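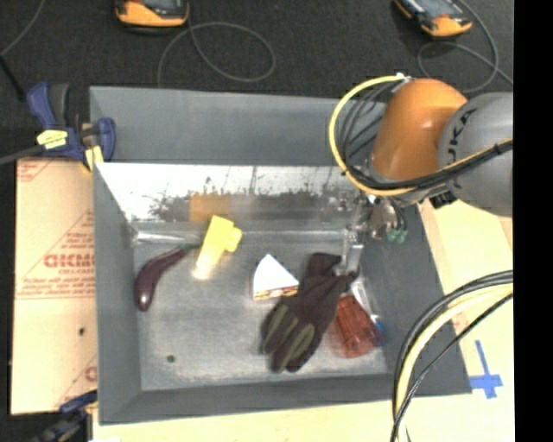
Run Three

Shona Brunton had budgeted 300 picks for the Wisov fingers and 300 for the Helmy. The Wisov set was at 229 when the glove came up in the sequence again.

She watched the fingertip go down on it. The planner always chose the cuff, where the depth map was flattest. The log printed a contact, then a width, then a lift.

"Slip," said Custódio Pacheco from the other desk. He had the force trace open and did not look at the bin.

"Partial slip. It counts as a hold under two seconds."

"Your protocol says one second."

She checked the protocol. It said one second. She changed the entry and initialed it.

The eggplant had given neither gripper any trouble. The toy wedge was worse, but in a predictable way: both sets failed on it when it lay on its side, and both recovered on the second approach. The glove was the only item on which the two differed, and the difference ran the wrong way. Fulier had already ordered 50 sets of the Wisov.

"What's the Helmy at on fabric?" Custódio asked.

"Four points better."

"Same pads?"

"Same pads. Same closing speed. I swapped the mounts myself."

He scrolled for a while. The controller was a Sakus with firmware 534, and he had asked twice in November for permission to roll it back. The request was still open.

"Look at the close command," he said. "On the Wisov it goes out before the wrist has settled. Up to forty milliseconds early. The Helmy driver waits for the flag."

She pulled the timestamps and sorted them. The hard items did not care about forty milliseconds. The glove did.

"Then the first 229 are a test of the driver," she said.

"Mostly."

She stopped the run, saved it under its own number and wrote "timing fault, do not pool" in the comment field. Custódio began adding the wait. It was three lines, and he wrote a test for each.

"Will you tell Fulier tonight?"

"After the rerun."

She reset the counter to zero and waited for his build to finish.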